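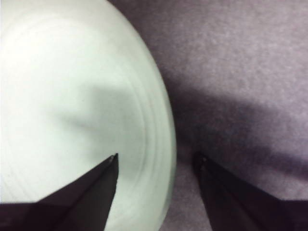
White roll, seen from its end.

# Galtus: small housework, written down

Posted in December by Delphine Begay
Filed under: Datasets / Home & Kitchen

Galtus is a set of 81 short tidying episodes, of the kind your mother asked for and never got. Each comes with a plain-English note saying what was put where. Notes are by me and Ntombi Nel, who disagrees with me about the word "neatly."

## What's in it

- `rolls/` – paper goods, handled one at a time
- `rack/` – plates and a black dish rack
- `odds/` – 18 episodes that fit neither folder and were too good to throw out
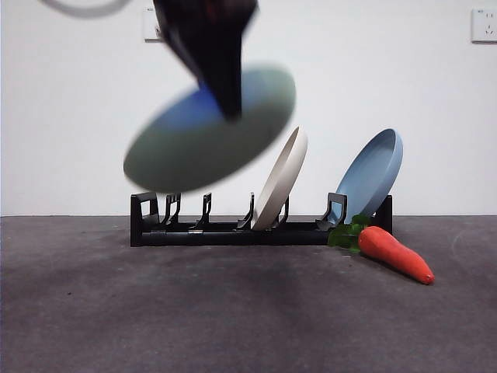
Plate in the air, rack by the wall.

## Labels

A plate counts as "racked" when it stands in a slot without help. Leaning on its neighbor is "leaning," and we were strict about it. Two episodes are marked `unsure` because Ntombi and I stopped speaking over them until lunch.

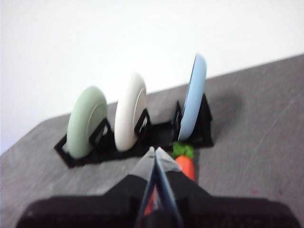
Play food gets its own tag, `food_toy`, and it follows no rules of kitchen logic. It turns up wherever it likes. The toy carrot on the table in front of the rack is tagged `near_rack`, while the green, white and blue plates standing behind it get `racked`. Please don't merge the two tags – version 2 did, and the carrot became crockery.

## Corrections

Send them to Corinne Tillman, with the episode number. Complaints about "neatly" go to Ntombi.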